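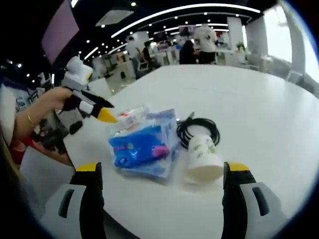 Figure 4. Visitor station at the Clunduvcombe open day.

4.2 Procedure at the open day

The open day was planned as a single long session, with the station running from late morning until early evening in November. Visitors were asked to do one short task: pick up objects from a table with a hand-held gripper, using only the two fingers of the tool. The table was round and white and stood in the same large room as the desks and workstations of the lab, so that visitors worked while other people went on with their own tasks in the background (Figure 4). The objects were everyday things of the kind people leave on a table, among them a paper cup on its side, a coiled black cable, and a clear plastic bag with a bright blue package inside. We chose them to differ in stiffness and in how well their outline can be seen. Two grippers could be used at the same table, and many visitors came in pairs and worked side by side.

Each visitor first heard a short introduction from a member of staff. The introduction covered how to hold the tool, how to open and close the fingers, and where the recording would be stored. It was given from a printed card so that the wording stayed the same all day. Visitors could then practice for as long as they liked before the first recorded attempt. Most used the practice time to open and close the fingers in the air a few times and then went straight to an object.

A recorded attempt began when the visitor said "start" and ended when the visitor put the object down in a new place or gave up. We did not tell visitors which object to take first or where to grasp it. This was a deliberate choice. In our earlier lab sessions, trained operators had been given an order and a grasp point for each object, and the resulting recordings were clean but very similar to one another. The purpose of the open day was to find out what people do when they have had no training and no instructions beyond the use of the tool itself.

Attempts were logged with Lurolus, the annotation program we also used in the lab sessions described in Section 3. A staff member at a nearby desk entered the object, the result, and a free comment after each attempt. Comments were kept short. Typical entries were "let go too early," "pushed it first," and "changed hands." If the staff member missed the end of an attempt, the entry was filled in later from the recording and marked as such.

4.3 Participation and data

In total we collected 1,068 attempts over the day. We had prepared for 2,000, based on the number of people who had signed up in advance, but many of those who signed up came only for the talks and did not stop at the station. Visitors under 16 took part with a parent or guardian present. Their attempts were used in the demonstration but were not stored, and they are not part of the total given here.

Of the stored attempts, 600 were selected for detailed coding. The selection was random within each hour of the day, so that early and late visitors are equally represented. Two coders worked through the set on their own and then compared their results. They differed most often on the question of when a grasp had begun. We settled this by defining the start as the first contact between a finger and the object, even where the visitor then backed off and tried again.

We left out 19 attempts from the random draw and replaced them with others from the same hour. In these cases a second visitor had reached in to help, and it was no longer possible to say who had done the work. Helping was common when friends or family members stood together, and we return to it in Section 4.5.

4.4 Observations

Visitors approached rigid and soft objects in different ways. With the paper cup, most people tried to close the fingers across the side wall. Some squeezed until the cup gave way and then loosened their grip, which often ended in a drop. Others slid one finger into the open end and pinched the rim – a method our trained operators had never used. It worked well and needed little force.

The cable produced the longest attempts. Visitors tended to take hold of a single loop and lift, and the rest of the coil then opened up or dragged across the table. A second attempt with the same object usually went better. Several visitors turned the tool by a quarter turn so that both fingers closed over the whole coil at once. We did not see this on first attempts.

Bags were hard to judge. The clear plastic folds and shines, and visitors often closed the fingers on loose film when they seemed to be aiming at the contents. The bag could still be lifted this way, so the attempt counted as a success under our rules, but the contents swung and sometimes knocked against other objects. We coded these cases separately as film grasps. A robot trained on the recordings without this label would have no way to tell a firm grasp from a lucky one.

A further point concerns the layout of the table. We did not reset the objects to marked positions between visitors. Staff only picked up what had fallen and moved objects away from the edge. As the day went on the objects drifted together, and attempts in which one object had to be freed from another became more frequent. The Wike sessions, where the layout was reset each time, contain almost none of these cases. The same is true of the Dretel set, which we used for comparison.

4.5 Helping and being watched

People who worked in front of a small audience made shorter attempts and gave up sooner than people who worked alone. They also talked more. Advice from bystanders was mostly about where to grasp and seldom about how hard to squeeze. We did not try to prevent this, and we have no measure of how closely the advice was followed. Audience size was entered in the free comments only, and it is missing for most of the first hour.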